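Is it worth watching Prekudar from the start, or can I skip to the new series?

Posted in Reality TV, 29/05/2025

mossybank
My sister has got me hooked on the latest series of Prekudar and I'm loving it! The trouble is that everyone online keeps going on about the old villa, the "Perholm lot" and some huge row at a reunion, and I haven't a clue what they mean. There are 433 episodes on the catch-up service, which is a bit much even for me. Where would you start? I don't mind spoilers for anything before the current series. Also, does the spin-off matter?

teapotlid
Oh I envy you, coming to it fresh! Please don't skip the lot. I'd start with series 2, when they moved to the Perholm house and the casting got so much better. The first series is mostly people sitting round a pool being polite to each other.

After that you can hop about a bit. The reunion row everyone mentions comes at the end of series 4, and it's two full hours of shouting, walking off and coming back for a forgotten handbag (glorious). Watch the five or six episodes leading up to it as well, or you won't know why the text message being read out is such a big deal.

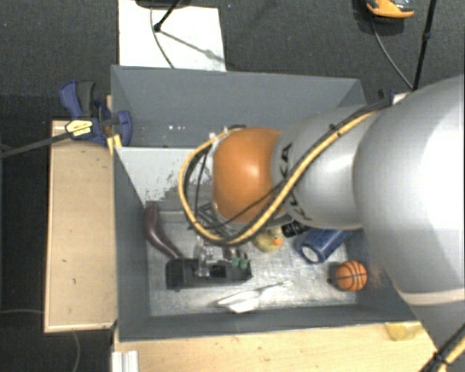
What to watch, in order

Series 2, all of it.
Series 4, from the boat party to the reunion.
The October special, which brings back three of the old couples and sets up nearly everything in the series you're on now.
Flistard, the spin-off, but only if you like the two best friends. It's gentler, more flat-hunting than fighting, and I adore it!

That's still a lot of telly, but they fly by once you leave out the weekly round-ups.

gravyboat510
just start at the new one, its fine. flistard is boring

Ankrah
Agree with teapotlid on nearly everything, though I'd put in a word for series 3. People call it the dull one and I think that's so unfair! Episode 19 has the best dinner party the show has ever done, and the couple who split up over the starter are the same pair who turn up in your current series pretending they've never met. I gasped when they walked in.

If you only have time for one old episode, make it that one. Do come back and tell us whose side you're on.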